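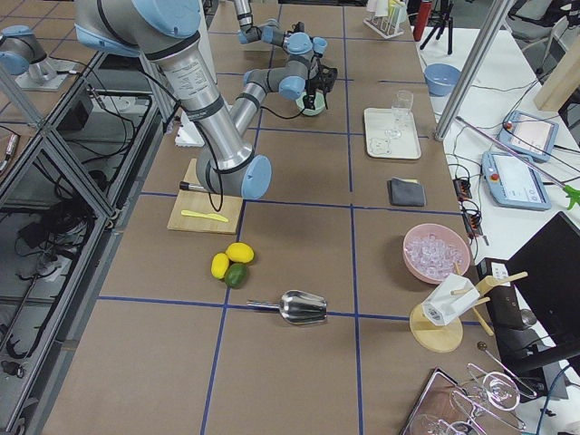 Barautomat Cilow - Bilder aus der Werkstatt

Seit Juli bauen wir in der Gemeinschaftswerkstatt Staven an einer Maschine, die Getränke anrichten soll. Zwei Arme, ein Tisch, 38 Seiten Notizen, und mit der freien Hand ginge es immer noch schneller. Stand der Seite: 2. März 2020.

Das Raster
Blaues Klebeband auf braunem Untergrund. Die Felder helfen uns, die Sachen nach jedem Durchlauf wieder an ihren Platz zu legen. Im Programm heißen sie nach Spalte und Reihe, im Gespräch heißen sie »da drüben«.

Zitronen und Limette
Rund, glatt und ohne jeden Ehrgeiz, liegen zu bleiben. Das Schneiden ist auf der Liste weit nach unten gerutscht, vorerst üben wir Hinlegen und Aufheben.

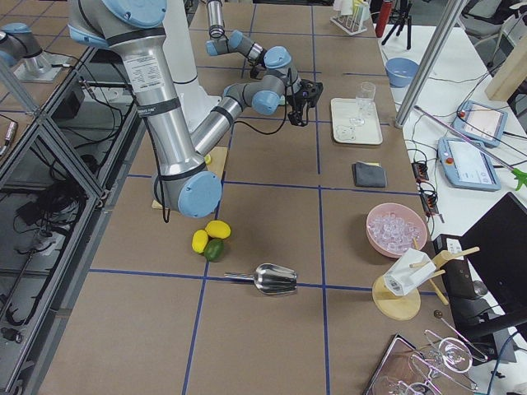
Die Eisschaufel hat uns über 400 Zeilen Code gekostet, die meisten davon für den Griff. Wer nachbauen will: mit einem dicken Stiel anfangen - den dünnen kann man sich für später aufheben, wenn man wieder Freude am Leben hat.

Schalen und Tablett
Der Rand ist das Schwierige. Zu tief angesetzt, und die Finger sitzen auf dem Tisch auf; zu hoch, und sie greifen Luft. Version 2 der Greifroutine (Arbeitstitel Kuusk) fährt deshalb erst neben den Rand und geht dann langsam hinein.

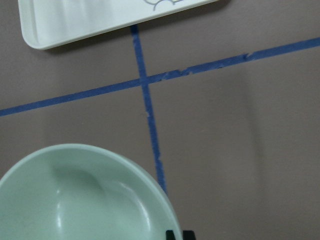
Beim Klebeband sparen wir übrigens nicht mehr. Die billige Rolle franste schon beim Abreißen aus, und neu kleben heißt neu einmessen. Als Nächstes kommt das Stielglas dran, vorher wird die Greifkraft noch einmal heruntergesetzt.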